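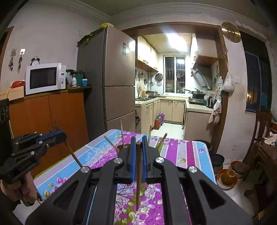
The purchase request was on its third draft, and line 2 was still wrong.

Line 1 was the easy one. Hand-held grippers, black body, blue fingers, sold in pairs. The supplier, Zutwood, quoted 900 a pair with a lead time of 19 days, and the quote had a revision number and a signature, so it could be attached without argument. Line 2 was consumables. The form had a drop-down for consumables, and the drop-down offered lubricants, adhesives, fasteners and cleaning supplies. It did not offer sticks.

The buyer selected fasteners and typed "wooden stick, thin, tapered" in the comment field. The form rejected the comment for exceeding a length it did not state. She shortened it to "stick, tapered." The form accepted this and asked for a part number.

There was no part number. The Riihimäki office had been getting its sticks from a grocery store and filing the receipts under meals. Finance had let this pass until November, when a single receipt listed 400 of them and no food.

She opened the wear log. Blue fingers: replace at the first visible groove. Screws: check weekly, do not overtighten. Sticks: blank. Whoever set up the log had made a row for them and never come back to it. She wrote "replace when split" and saved the file, then opened it again and changed it to "replace when split or bent." A bent stick sat at an angle in the fingers, and the operator ended up correcting with the wrist, which used up the session.

The phone rang. It was Simton, the integrator, with a question about spares.

"You've put down one spare finger set per pair," the voice said. "Is that per gripper or per pair?"

"Per pair."

"So if both go in the same week, you're down one gripper."

"Yes."

"And it takes two to run the task."

She looked at line 1. The operator worked with a gripper in each hand. One gripper on its own was a paperweight with a quote attached. She changed the spare quantity, and the total at the bottom of the form moved past the limit for a single signature.

"That sends it to Alum," she said. Alum was the approvals system. It ran overnight, and it returned most things by morning with a code.

"What code do you usually get?"

"Category mismatch."

"For fingers?"

"For whatever's on line 2."

There was a pause on the line, and the sound of someone typing.

"We list those," the voice said. "Test object, wood, tapered. It has a part number. It's a good deal more than the grocery store."

"How much more?"

He told her. She entered the number in the unit price field and watched the total move again – it no longer mattered, as the limit was already behind them. The part number went in without complaint. The form turned line 2 from yellow to white and changed its category to instruments, precision.

"Does it come with a certificate?" she asked.

"Each box does."

"Certifying what?"

More typing. "Straightness," the voice said.

She added a column to the wear log, headed it "certificate no.," and submitted the request at the end of the day. Then she walked down to the supply shelf to see what was left of the old ones. There was an open pack at the back. She rolled a stick across the shelf with one finger, watched it wobble, and put it in her pocket for lunch.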